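Givness Visual Schedule Kit
Hivex Learning Supports 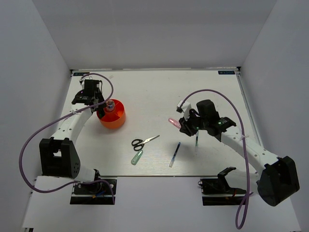
The Givness kit is a set of picture and word cards that helps a child see what is coming next in the day. It was written for families and support staff working with autistic children between three and 10, and it is used the same way at home, in child care and in the classroom.

Price: $89, GST included
Product code: GV-13
Availability: in stock, ships in two business days

What you get

Over 1,000 cards, sorted into 13 tabbed sections. The largest sections are Meals, Getting Dressed, School Day and Going Out. There are smaller ones for medical visits, haircuts, visitors, public transport and changes of plan. Cards are 6 cm square with rounded corners and a matte finish, so they don't catch the light under classroom fluoros.

Also in the box:
Two schedule strips, one long and one short
A First/Then board
A storage binder with a carry handle
Blank cards you can write on with a whiteboard marker
Parent guide, 48 pages

How it is used

Start with two cards on the First/Then board. Pick something the child already does most days, such as shoes on and then outside. Keep the words the same each time. When the child is checking the board without a prompt, move to the short strip, which holds four cards. Some children stay on the short strip for good and that is fine. The long strip holds eight.

The guide covers what to do when a card has to come off the strip, which is where most families ask for help. It also has a chapter on sharing one schedule between two households.

The guide was written by Killian Riviere, an occupational therapist, and revised in January. The revision adds the haircut pages and drops the old colour-coding system, which parents found fiddly. If you have the earlier guide, email us your order number and we will send the new pages as a PDF at no charge.

Please note

The kit is a communication support. It does not replace an assessment or a therapy program, and we make no claim that it treats any condition. If your child already works with a speech pathologist or behaviour support practitioner, show them the guide before you begin so that everyone uses the same cards.

Small parts are included. Not suitable for children under three without an adult present.

Add-on packs

Gotell Feelings Pack: faces and body cues, with a five-point scale. $24
Cao Swimming and Beach Pack: waterproof cards on a ring. $19
Replacement hook and loop dots, one sheet. $6

Schools and centres

We accept purchase orders from schools, early learning centres and registered providers. Invoices are due in 30 days. The centre bundle has 1,349 cards, four boards and a printed staff guide, and is priced on request.

Returns

Unused kits can be returned within 30 days for a refund less postage. Lost a card? Single cards are replaced free in the first year. Tell us the section name and the number on the back.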